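Zugwerk im Saal Anura: Prospekt einhängen und Last eintragen

Vor Beginn das Pult am Golero-Zugwerk auf Handbetrieb stellen und den Bühnenbereich unter Zug 6 sperren. Die Laststange auf Arbeitshöhe fahren, 1000 mm über Bühnenboden.

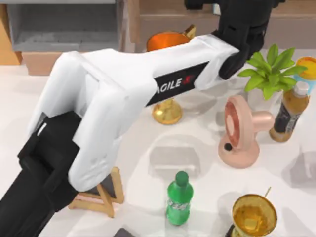
Seite 6

Prospekt von der Mitte nach außen anbinden. Schlaufen gleichmäßig verteilen, Enden sichern. Danach am Pult unter »Last« das Gesamtgewicht einschließlich Beschwerungsrohr eingeben und mit »Setzen« bestätigen. Meldung 1021 bedeutet: Eingabe liegt über der zulässigen Zuglast. In diesem Fall Prospekt abnehmen und Gewicht prüfen.

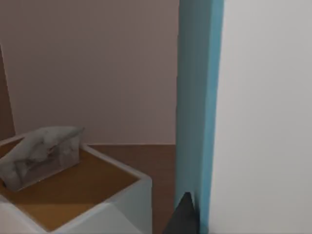
Weiße Box, oben offen

Probefahrt im Schleichgang bis zur oberen Endlage. Zugnummer, Last und Uhrzeit (z. B. 15:45) ins Bühnenbuch eintragen.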